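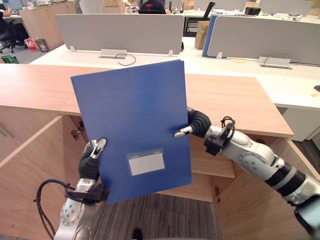
A blue document folder held up at the office counter.

Progress report to the Rokent Fund
Rakena Cinema Ticketing Project
15th February

Dear friends at the Fund,

It is a pleasure to write to you again, and I'm glad to say there is a good deal to tell. When we last reported, the shared ticketing service was running at two of our small-town movie theaters and we were still arguing over the color of the seat map. We now have three theaters selling through it, the newest being the Avex, which came on board after a long and very friendly negotiation over who pays the card fees (we split them, in the end).

Over the reporting period we sold 1138 tickets through the service. Most were for weekend evening shows, though the Avex has been doing wonderfully with its matinees for parents with babies, and we would love to see the other two theaters try the same thing. Group bookings made up 61 of the orders, mostly schools and a very loyal knitting club that seems to see everything.

Not all of it went smoothly. The switch to Funer, our new payment provider, took longer than we had planned, and for one uncomfortable weekend customers were getting their confirmation emails twice. We wrote to everyone affected, and the replies were kinder than we deserved. Refunds are still handled by hand – it's slow work, and the box office staff have been very patient with us – but the automatic version is being tested now.

On the money side, we have spent a little less than budgeted on software and a little more on training. We would like your permission to move the difference across, so that every theater can have a second training day before the summer releases. The revised budget sheet is attached, along with the sales breakdown by theater.

Between now and June we plan to finish the refund work, add gift cards, and let people pick wheelchair spaces online without having to phone. That last one has been asked for more than anything else, and it should have come sooner.

Thank you, as always, for your support and your good questions. If you would like to come and see a show, just let us know which theater and we will save you seats.

With warm regards,
The Rakena project team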